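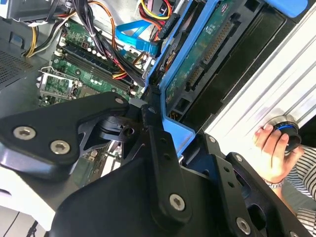
Is it really worth opening up old office desktops, one reader asks, when a new machine costs so little and the parts are a muddle of wires? The Kutberg Reuse Centre receives this question often and is pleased to answer it in the posts that follow. 1/14

The short answer is yes, in most cases. The Centre received 200 desktop computers from offices in Fetelton between March and August. Of these, 163 have been passed on in working order under the Gruster scheme. The remainder were used for parts or sent for recycling. 2/14

The muddle is easier to read than it looks. Inside a typical desktop there are two kinds of cable to tell apart. Power cables leave the power supply in bundles of yellow, orange, red and black wires. Data cables run between the board and the drives. 3/14

A SATA data cable is thin and flat, and often brightly coloured. The one shown is blue. It should be removed by holding the plug at its end, never by pulling on the cable. Some plugs have a small metal clip which must be pressed first. 4/14

Before any cable is touched, the computer must be switched off and unplugged at the wall. Members of the public are asked to hold the power button in for a few seconds afterwards. The power supply itself must not be opened under any circumstances. 5/14

Dust is the most common fault we meet. It gathers on the processor cooler, in the front vents and beneath the cables. A soft brush is sufficient for most cases. Fans should be held still while they are being cleaned. 6/14

Memory is the next item. It sits in long slots on the motherboard, and modules are released by the catches at the slot ends. Many computers reported to us as dead have started normally once the modules had been taken out and put back firmly. Please try one module at a time, and keep a note of which slot was used. 7/14

The processor socket is a different matter. The metal frame with the lever holds the processor in place, and the contacts are easily damaged. We ask donors to leave it closed. Where a processor has already been removed, kindly fit the plastic cover if it is still to hand. 8/14

A reader has also asked about drives and personal data. Donors may remove the drive before handing over a computer. Where it is left in place, it is wiped at the Centre before the computer is tested, and a written record is supplied on request. Drives that cannot be wiped are destroyed — they are not sold or reused. 9/14

Cables are put back along the side of the case, clear of the fans, and tied loosely. A loose data cable resting against a fan blade will cause a rattle which is easily mistaken for a failing bearing. Three computers in the last intake were labelled "noisy, scrap" for this fault alone. They are now in use at the Fetelton reading room. 10/14

Screws should be kept with the computer from which they came. The Centre holds almost 1,000 loose case screws in assorted trays and would prefer not to add to them. A small envelope taped to the inside of the side panel is quite adequate. 11/14

On the matter of cost: replacement parts under the Gruster scheme are supplied by Kuhlmann at trade price, and most repairs need none. The parts most often bought are coin batteries, case fans and power supplies. Households pay only for parts fitted. Bench time is not charged. 12/14

The Centre does not accept the following: computers with burnt or swollen parts, cases that have been stored outdoors, glass-tube monitors, and boxes of mixed cables unless they have been sorted. Keyboards and mice are welcome in any quantity, provided that they have been wiped down. Laptops are taken at the Kutberg desk only — the Fetelton collection point has no suitable storage for batteries. 13/14

The collection point in Fetelton is open from 10 am until 4 pm, with the last intake at 3.30 pm. Computers should be brought with the side panel fitted. Power leads are appreciated, as our supply is low again this September. Further questions about particular models may be left under this thread, and the workshop desk will reply in turn. Please give the model number from the label on the back of the case. 14/14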